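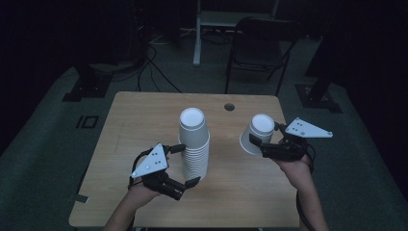

3.2 Setup and upkeep of the hand-held gripper station

The Burkavcombe station is used to record two-handed handling of light objects, and its configuration was held fixed for all sessions reported in this paper. The operator works at a single table with one hand-held gripper in each hand. Each gripper has two black fingers and carries a white triangular plate printed with black dots, from which its pose is computed. In the cup task (Figure 3) the nested paper cups stand upright on the table near the left gripper, while the right gripper holds a single cup on its side above the surface. Both plates must stay readable through the whole motion, so the operator is told to keep the wrists from rolling inward. A cable leaves each gripper near the hand and needs enough slack for a full reach.

Figure 3. Cup task at the station. Dotted marker plates are attached to both grippers.

Marker plates are the part most often serviced. The plates are made by Trunusix and are fixed to a bracket of our own design. A plate that has been knocked is removed, wiped with a dry cloth, and refitted against the bracket stop before the screws are tightened. The offset between plate and fingertip is then measured again with the Mohmand calibration script, which takes 37 poses per gripper. If the residual is above the limit after two attempts, the bracket is replaced. Over the recording period, 13 recalibrations were logged, all but one of them on the right gripper.

Finger opening is read by an encoder in the Brivesier drive unit. The zero point is set with the fingers fully closed at the start of each session. Finger pads were changed after every 3,000 closures, a limit chosen from earlier wear tests. Worn pads let paper cups rotate in the grasp, and an operator tends to correct for this by squeezing harder, which dents the rim. Cables are checked at the strain relief when the pads are changed. The complete data set holds 576 episodes recorded under this procedure.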